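Section 5. Cleaning and Reconditioning the Writing Surface

Applies to Dovley wall and desktop boards.

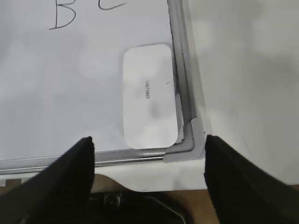 Miłosz Domański notes that on his Dovley board the gray haze came back within days until he started rinsing after the cleaner, and he asks that step 4 not be skipped.

Before you begin
Have ready two lint-free cloths, clean water, and Nistex surface cleaner. Wash the eraser pad separately and let it dry overnight.

CAUTION: Do not use scouring powder, steel wool, or acetone. Damage to the coating is not covered by the warranty.

1. Erase all writing with a dry eraser, working from top to bottom.
2. Spray cleaner onto a cloth. Do not spray the board directly, as liquid can enter the trim.
3. Wipe in overlapping strokes. On old ink, leave the cleaner in place for 3 minutes, then wipe again.
4. Rinse with a cloth dampened in plain water. Change the water when it turns gray.
5. Dry with the second cloth. Wait 27 minutes before writing.

NOTE: If permanent marker was used, trace over the line with a dry-erase marker and erase both while the ink is wet. Repeat if needed.

NOTE: Boards with the matte projection coating need a different cleaner. See Section 7.

Replacement pads are listed under part number 107. Fit the new pad with the felt side facing out and press along both long edges.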